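[wermont-storage] Re: Fixity checks on the offline set
From the list archive: previous in thread | next in thread

Folke Eide wrote:

> I went through the February report from Midtbø and I don't follow
> the mismatch count. The summary line says 461 files failed
> verification against the manifest. The drive log for the same set
> shows no reallocated sectors, no pending sectors and no read errors.
> Either the drives are lying or the manifest is.
>
> Separately, I would like to drop the full read to once every 36
> months. The set is offline, the drives are powered down, and every
> full pass puts hours on the motors. What are we buying with the
> yearly pass that a sample would not give us?
>
> Last thing. The capacity column in the report does not match what
> Ostine prints for the same volumes. It is off by a different
> amount on the large ones.

Taking these in order.

1. The 461 mismatches

The manifest is wrong and the files are fine. I pulled the failing paths and all of them sit under directories with non-ASCII characters in the name. The manifest was written on a machine that stores names in composed form. The verify run was done on a machine that hands them back decomposed. Wavar compares path strings byte for byte before it looks at the hash, so it reports the path as missing and moves on. In the summary, "missing" and "hash differs" are added together and printed as "failed". The detail file keeps them apart. In this run the "hash differs" count was zero.

To confirm it, I normalized both sides to composed form and ran the comparison again from the saved output, without touching the drives. Every path matched and every hash matched.

Two changes follow from this. The manifest writer should normalize names before writing, and it should record in the header that it did so. The summary should print missing, extra and differing as separate counts. I have the first change working locally. The second is a small edit to the report template and I would prefer that whoever maintains the template makes it, as there are other scripts reading that line.

Please do not regenerate the manifest from the current contents of the drives to make the error go away. A manifest made today only proves what the drives hold today. The old one carries the hashes from ingest, and those are the ones we need. Convert the names in a copy, leave the hash column alone, and keep the original next to it.

2. Interval for the full read

The drive's own counters only move when the drive tries to read a sector. A drive that sits powered down for three years will report a clean log for three years. It says nothing about the sectors that were not visited. That is the main argument for a full pass, and a short self-test does not replace it.

The wear argument is weaker than it sounds. A full sequential read is easy work for a drive of this type. Starting from a long rest is harder on it, and a sample has to spin up the drive just as a full pass does. Once it is running, stopping after a few percent saves very little.

A sample is useful for catching faults that affect the whole set, such as a bad copy job or a wrong volume. It is poor at finding a handful of unreadable sectors. If we check a small random fraction of files and a single file is damaged, the chance of finding it is that same small fraction. We keep two copies. What matters is finding damage on one while the other is still good, and that depends on how often every file is read.

I would accept a compromise:

- Copy A gets a full read in even years.
- Copy B gets a full read in odd years.
- Any failure on one copy triggers a full read of the other within the month.
- No drive goes past 36 months without a full read, whatever the reason for the delay.

That halves the drive hours compared with what we do now. It also means the two copies are never on the bench together, which I prefer for other reasons (mislabeling, power faults, coffee).

3. Handling between passes

The handling notes were last revised when we still used external enclosures. Most of the text no longer applies. Proposed replacement for section 8:

The case is laid on its side and opened before any drive is moved. Power cord out first, then wait a minute. Drives come out one at a time and stand in a slot until they are logged. Do not stack them. Leave the rails on unless the drive is being retired. Read the serial number from the label and compare it with the sheet before connecting anything. A drive that has been in the cold store is left at room temperature overnight in its closed bag, and the bag is opened afterward.

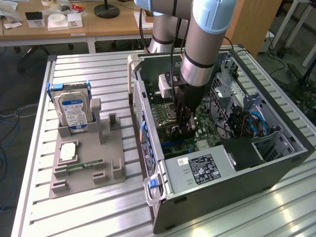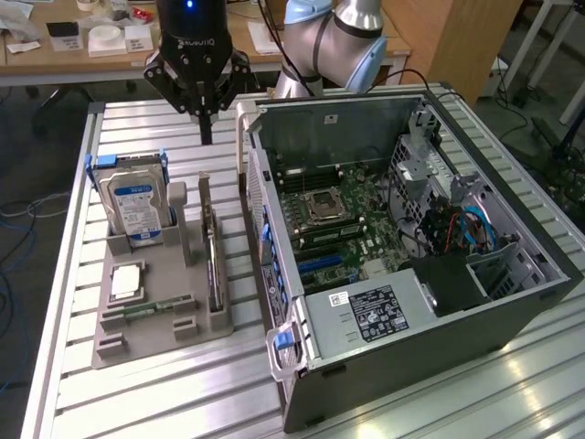
First picture: open tower on its side. Second: 3.5-inch drive upright in a tray slot, blue rails fitted.

The log sheet needs two more columns, one for the date of the last full read and one for the power-on hours at the end of it. With both we can see whether a drive was run outside the schedule. I would also like the serial number typed twice, once at removal and once at return. We had a swap between two volumes last year that went unnoticed until the hashes failed, and a second entry would have caught it at the bench.

4. The capacity column

The report divides by 1000 at each step and Ostine divides by 1024. Both then print "GB". The gap grows with each prefix, which is why the large volumes look worse. At the giga level the ratio is 1.0737, at the tera level 1.0995. Check any row in the report against those two numbers and it should come out, apart from rounding.

My preference is to print plain bytes in the machine-readable file and let the report convert for display, with the unit written correctly. Drive labels use decimal units, so decimal is the easier choice for anyone comparing a printout to the drive in their hand. Ostine has a display option for this in its configuration. It is off by default and needs a restart of the service, so please schedule it outside the ingest window.

5. Open items

- Folke, can you send the detail file from the run before this one? I want to see whether the same paths failed then and were waved through.
- I need to know the operating system on the Midtbø verify machine, including the file system on its system disk.
- Does anyone still depend on the combined "failed" count? If I hear nothing before the next run I will ask for the template change.
- The even/odd schedule needs a starting year for copy B. The last full read I can find for it predates the current sheet.

The normalizing patch is on the usual share, in the tools directory. It adds one pass over the path list and no measurable run time.

_______________________________________________
wermont-storage mailing list
To unsubscribe, send a message with "unsubscribe" in the subject line.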